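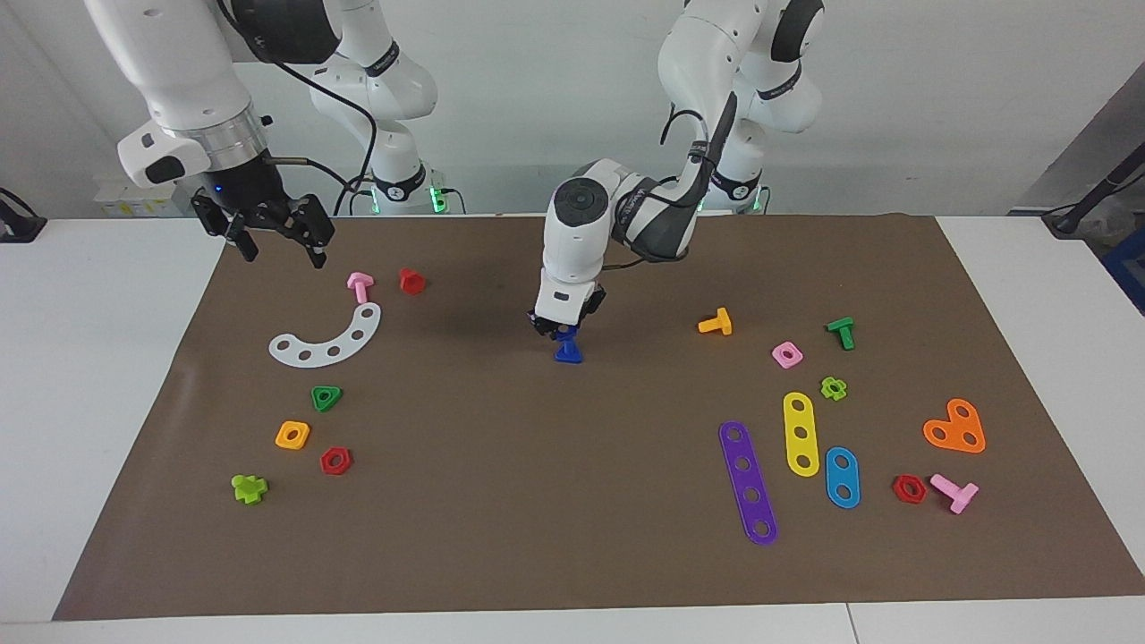
1/ Spent the evening sorting the plastic construction set and wanted to write down how I do it, because Delwyn Katene asked and I gave him a bad answer on the phone.

2/ Work on a mat. Plastic nuts skid on a bare table and the small ones end up under the fridge. A big brown mat also makes the bright colors easy to pick out.

3/ Tip out a handful at a time and spread it so no piece is on top of another. The full tub at once is a mess and you'll give up before you get to the bottom.

4/ I sort by shape first. Nuts, bolts, plates, then the odd stuff. Color is tempting but it makes building harder later. A tub of red things is no use when you need a nut.

5/ Nuts come in several shapes in our set: triangle, square, hexagon, flower and so on. The hole is what matters when you're building, so all of them go in one tub. Tried splitting them by shape for a while and it only slowed the kids down.

6/ Bolts get their own tub. Check the threads with a fingernail before they go in – dried modeling clay is the usual problem. An old toothbrush and warm water gets it out.

7/ The curved plates with the row of holes are the awkward ones. They don't stack with anything and they hold the lid up. I stand them on end along the side of the tub.

8/ Crosses go with the plates. Akosua Korletey keeps hers with the wheels, and her kids find them fine, so do what you like there.

9/ Tubs are the two-liter Bisten ones with the flat lids. I had a Skellska divider box before that and the walls between the sections popped out every time it got tipped.

10/ Labels: masking tape and a marker. I draw the shape next to the word for the younger one. Tape on the front, not the lid, or the lids get swapped and the whole thing is wrong by June.

11/ Anything cracked goes in the trash that same night. I used to save cracked nuts for sand play and had 7 in a jar that never saw any sand.

12/ Still short on long bolts. If you have spares from the same kind of set, message me – I have plenty of square nuts to trade.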